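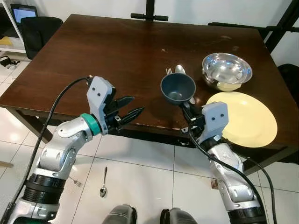

Jireck Boards > Two-arm machines > Setup and upkeep
Thread: Right gripper drifting, and a question about how much cable to leave at the wrist

nighat_h
Hello all, and thank you in advance, because I know this is going to be long. I look after the two-arm machine at Arain, and we have it doing tableware. Cups, bowls, plates, the odd fork and spoon, picked up and put down again in different arrangements. The arms are the silver and white ones and the grippers are the Mamulska parallel type on the pale brackets, two screws to a bracket on the face you can see. Software is Komik, whatever the release was in February. I haven't touched it since and don't want to.

My trouble is with the right gripper. In the morning it is lovely. I home both arms, close the fingers on the setup gauge, and they meet dead center. By late afternoon the right one has gone off by 2 mm, always in the same direction, toward the outside. The left barely moves. With a plate or a wide bowl you would never notice, but with a cup handle it's the difference between a good hold and the fingers knocking the handle and turning the whole cup around.

I have rehomed it at lunch and that helps for a while. I have also swapped the fingers left to right (the drift stayed on the right arm, so I don't think the fingers are to blame). What I haven't done is take the bracket off, partly because I'm not sure in what order to put everything back and partly because I am a coward about it.

The second question may or may not be the same question. How much cable do you leave at the wrist? Mine comes off the gripper in a big loop and goes down the outside of the arm, and I've gone back and forth about whether that is generous or just untidy.

Nighat Hayat

wristtwist
Welcome Nighat! Lovely clear write-up, I wish everybody would tell us what they've already swapped. Same direction every day and only on one arm makes me think of the bracket before anything electrical. The screws on those back out a hair at a time, and the bracket rocks on whichever one is still tight. Next time it's off, before you rehome, put a thumb on the side of the bracket with the arm powered and holding position, and press gently. If you feel the smallest click, there's your 2 mm.

Please press with the motion program stopped and the stop button within reach of your other hand. I'm sure you would anyway!

slowhands
I'd look at the cable first, personally. A loop going down the outside of the arm pulls toward the outside, and that's the direction of your drift. I had a machine where the cable had been taken down to the forearm so snugly that every time the wrist rolled over it tugged on the bracket like a kid on a coat sleeve. Tiny tug, but it did it all day long. We gave it more length and the trouble went away.

So my vote on your second question is that generous and untidy is fine. Leave the loop. Leave more loop!

jbhutto
I have to disagree with slowhands here, in a friendly spirit, since he talked me through my first shoulder swap and I still owe him for that. A big free loop is all right if the arm works in open air. Over a table with cups and bowls and plates on it, the loop is one more thing that can catch. I've had one hook itself on the rim of a bowl and carry the bowl along for the ride. I've also had one settle between the arm and the edge of the table, and that's much worse, because the arm simply pushes and something has to give.

What I do now is fasten the cable at the forearm, then leave only what the wrist needs at its furthest roll plus a bit about as wide as my hand. Run the wrist slowly all the way one way, then all the way the other, and watch the cable the entire time instead of the gripper. If it goes straight at any point, it's short. If it ever drops lower than the fingertips, it's long.

Jawad Bhutto

slowhands
Jawad, you don't owe me a thing, and I take the point about the table edge. I'd only say that "as wide as my hand" depends on whose hand! I've seen more cables ruined by being short than by being long, and the short ones go at the connector where you can't see it happening. You get a gripper that drops out once a day and everybody blames the 24 volt supply. I have personally replaced a perfectly good supply over exactly this and was very pleased with myself until the next afternoon.

nighat_h
Well, bless you all. I did the thumb test and wristtwist, there was a click! Very small, I felt it more than I heard it. The left one was solid as a rock.

So I'm going to take the right bracket off and do it properly. Adding a picture in case anybody can see something I can't, since I've been looking at this machine so long that I've stopped seeing it.

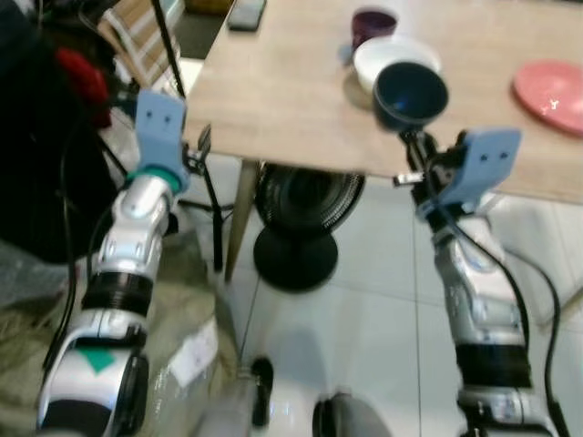 Right gripper up at the table edge with the navy bowl. Cables run down the outside of the right arm.

I'd be so grateful for the order of doing things, written as if for somebody who has never held a hex key. I have held a hex key, but I'd still like it written that way.

wristtwist
Good picture, thank you. I can't judge screws from it and I won't pretend to, but the cables are clear enough, and they do hang well down that right side. I think you may have a bit of both, a bracket that rocks and a cable that gives it a reason to.

My order, and other people will have theirs:

Clear the table. Plates, cups, all of it, so nothing gets knocked while you're concentrating.
Bring the right arm down to its rest pose, gripper empty and fingers open.
Stop the program, then power the arm off at the controller. Have the arm resting on something soft before you do.
Draw a pencil line across the bracket and onto the wrist so you can see how it sat. You won't be putting it back on that line, but you'll want to know how far off it was.
Unplug the gripper cable at the gripper end.
Take out the screws and keep each one with its own hole.
Wipe both faces. I use a dry cloth and then a clean dry cloth. Look for grit, a burr, or a shiny crescent where the bracket has been rocking.
Bracket back on, both screws in by hand until they just touch, then a quarter turn on one and a quarter turn on the other until they're snug. Don't do one all the way up first. That's how they get seated crooked.
Cable back in, power on, home, gauge.

Then do Jawad's slow wrist roll before you let it near a cup.

coppermoth
Joining in to say use threadlocker, the mild kind, a dot on each screw. We run the same Mamulska brackets and I haven't retightened one in ages. All this checking is a lot of work to avoid a drop of blue stuff.

wristtwist
I'm going to be the fussy one and say please don't, or at least not on the bracket screws. The holes in those brackets are small and the stuff creeps, and the next person to take it apart ends up rounding off a screw head. Also, if the screws are coming loose because a cable is pulling, I would rather find that out than glue over it. I keep a card taped inside the controller door and check them every 1000 pick-ups. It takes less time than making tea.

coppermoth
We'll have to differ! I've taken mine apart with the dot on and never rounded a head, but then I do warm the screw a little first and I use a good key, and I grant you most people grab whichever key is nearest. 1000 sounds awfully often to me too. Komik will give you the lift count on the service page, so at least you don't need to keep a tally.

jbhutto
I'm between the two of you. No threadlocker while Nighat is still chasing a fault, and once it has run true for a good long stretch, then a dot if she likes. I check at 2000 myself, but mine mostly lifts light plastic cups and never anything with much swing to it. A bowl held by the rim puts a fair twist on the bracket, more than the weight would make you think.

Nighat, one other thing while you're in there. Check that the cable on the left arm is fastened in the same place as the right one. When I took over our machine, they'd been put on by two different people with two different ideas, and I spent a good while comparing one arm against the other as if they were the same.

nighat_h
All right, reporting back, and sorry for the wait. I had to borrow a decent key because mine was, as coppermoth says, whichever was nearest.

The right bracket came off easily. Too easily, one screw I could turn with my fingers after the first little crack of the key. There was a shiny crescent just as wristtwist described, on the side away from the cable, and a speck of something hard under one corner that I lifted off with a toothpick. I cleaned both faces, put it back a quarter turn at a time, and the pencil line is now out by just enough to see.

Then I did the slow roll. Jawad, you were right that I was watching the gripper all this time! At the far end of the roll the cable on the right went straight, loop and all. It was fastened too low on the arm, so there was plenty hanging where it did no good and nothing spare where it was wanted. I've moved the tie up toward the wrist and the loop is smaller now but doesn't go tight anywhere. So I believe slowhands and Jawad were both describing my cable.

I looked at the left as well. Fastened higher. Of course it was.

It has done over 2000 lifts since then, and the fingers still meet on the gauge in the late afternoon. No threadlocker yet. I've put a card inside the controller door with 1000 on it, and if it's still tight the first few times, I'll let it stretch.

slowhands
Wonderful news, and nicely done. Do look at the connector on that right cable, if you haven't. If it's been going straight on every big roll, the pins may have had a hard time of it. Wiggle it gently with the gripper closed on something light and watch for the position reading to jump.

nighat_h
Wiggled, no jump. I've ordered a spare cable anyway and hung it on the hook by the controller.

coppermoth
Which length did you order? They changed the part and the short one looks the same in the bag.

nighat_h
The long one. I'll measure it against the old one when it comes out of the bag and post what I find.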